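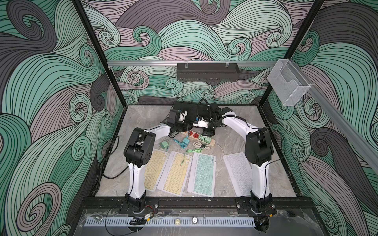 Section 4. Lining the walls and floor, and hanging the accessories

By now you should have the posts up and the back rail tight. If the frame still rocks when you lean on it, go back to Section 3 and sort that out first. I put up my first Anside lining on a frame that wasn't square and ended up peeling the whole thing off again, which was a long evening!

This section covers the patterned wall lining (three pieces: left, back and right), the gray marble-look floor sheet, the slotted black tray and the clear acrylic box. I'm using the Fothergill print with the big swirly curls in mint, lilac-gray and charcoal. The steps are the same for the plain linings, but you can skip anything I say about matching curls.

What you'll need

The three wall pieces, still rolled
The floor sheet
A tape measure and a soft pencil
A sharp craft knife and a metal straightedge
A felt-edged squeegee (an old store card wrapped in a sock does fine)
A clean, dry cloth
The two small tray clips from the accessory bag

CAUTION: Always cut away from your other hand, and change the blade before you start. A dull one drags on the print and leaves a white, furry edge that you'll be looking at forever.

Preparing the walls

1. Unroll all three wall pieces and leave them flat overnight with a few books on the corners. They come tightly wound and they'll fight you if you skip this.

2. Wipe the wall panels with the dry cloth. Get right into the back corners, where the dust likes to hide.

3. Measure the width of the back wall at the top and again at the bottom. If the two are more than 5 mm apart, the frame is out of square and you're back to Section 3 (sorry).

4. Pencil a light vertical line down the middle of the back wall.

Putting up the lining

5. Start with the back piece. Line up its center mark with your pencil line and peel only the top 30 mm of the backing paper. Press that strip down, check it's level, then peel and smooth your way down a bit at a time.

6. Work from the middle outward with the squeegee. Small bubbles will usually push out to the side. For a stubborn one, prick it with the tip of the knife and press it flat.

7. Do the left piece next, then the right. Start each one at the back corner and work toward the front.

NOTE: The curls wind into tight spirals at the back corners, and that's where your eye goes, so take your time there. I slide the side piece up and down until the thin black contour lines meet, and only then peel the backing. Colin Clegg, who checked this section for me, overlaps his corners slightly and trims through both layers at once. It's neater than mine, but I don't have the nerve for it.

8. Trim around the black posts with the straightedge. Leave a hair's width of gap so the lining doesn't ride up onto the metal.

Laying the floor

9. Slide the floor sheet in from the front, veined side up, and push it all the way to the back wall before you trim anything.

10. Trim the front edge last. The veining is pretty faint, so it really doesn't matter which way it runs — I turn mine until the light looks nice.

CAUTION: Don't drag anything heavy across the floor sheet. Lift it, set it down, and keep loose cables from getting pinched underneath the sheet while you're at it.

Hanging the tray and the box

11. Clip the black tray to the aluminum back rail near the center, slotted face toward you, using both clips at the top. Give it a gentle tug. If it swings, the clips aren't all the way over the rail.

12. Mount the clear box farther to the right, where the back rail meets the right wall. The open compartment with the curved cutout faces out so you can get your fingers in. Tighten by hand only, as acrylic cracks if you get enthusiastic with a screwdriver.

13. Peel the protective film off the box. (I left mine on for a month and thought I'd been sent a cloudy one.)

NOTE: Spare wall pieces are sold singly under part number 105. Order the left and right by name, because they are not interchangeable in the Fothergill print.

Leave the lining alone for a day before you wipe it down. After that a barely damp cloth is plenty. Cleaning and replacing single pieces are covered in Section 5.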